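**Two arms, one shoe, many opinions**

**gilberto_p** wrote:

Progress on the shared workshop build. Two printed arms, clamped to the front of the bench, and the job is to get a dress shoe into its box and back out. Marisol Muñoz picked the shoe. I had suggested a sponge.

I have 323 practice runs saved and the policy I trained on them has the confidence of a man backing up a boat trailer.
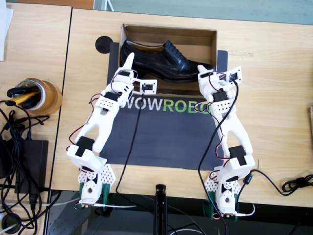

*Both grippers at the box. Mind the cables.*

Questions welcome. Sympathy also welcome.

**lisine** wrote:

Why a glossy shoe? You've picked the one object in the building that reflects your ceiling lights back into both wrist cameras. Start with something matte and dull, like my last three projects.

**rurov_dan** wrote:

Disagree with lisine. Shiny is fine if the lights stay put. My guess is the cables. One of those camera leads runs diagonally down over the mat, the other hangs down outside its arm, and every time an arm moves the lead moves too, so the policy learns "black wiggly thing" as part of the job. Mine did. It took 2,000 steps of training to become very good at following its own cord.

**gilberto_p** wrote:

> every time an arm moves the lead moves too

That one hurts, mainly for being plausible. I'll clip them along the links on Friday. Marisol says she told me this in November. I have no record of it.

**marisol_m** wrote:

I have a record of it.

Also the shoe stays. A sponge forgives everything. I want to know which finger is pushing on the heel and which on the toe, and a shoe on its side tells you fast.

**lisine** wrote:

Fine, keep the shoe, but tape the box down. You own a whole roll, and it's holding your tools.

**gilberto_p** wrote:

The tape roll is load-bearing.

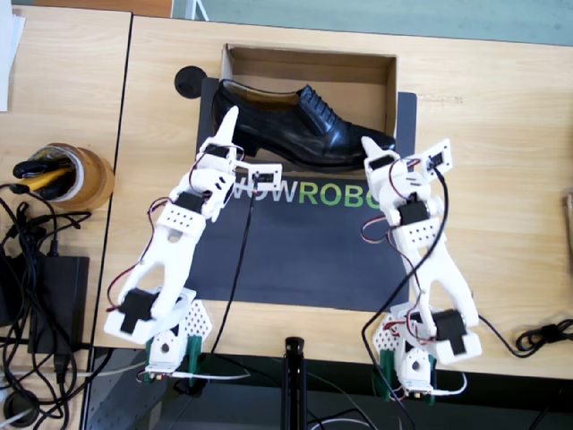
### Stuff to try, in the order I'll get to it

**rurov_dan** wrote:

1. Route the camera leads up the links, with slack at each joint.
2. Mark the corners of the box on the mat. Eyeballing it is how you get 323 runs of 323 different tasks.
3. Retrain from scratch. Don't fine-tune the cord follower.

**lisine** wrote:

4. Tape.

**marisol_m** wrote:

I'd put 2 before 1. We can argue at the bench.

**gilberto_p** wrote:

Doing 1 first — I already bought the clips. Will post the new numbers once it's run overnight, assuming the laptop doesn't decide to update itself at 3 again.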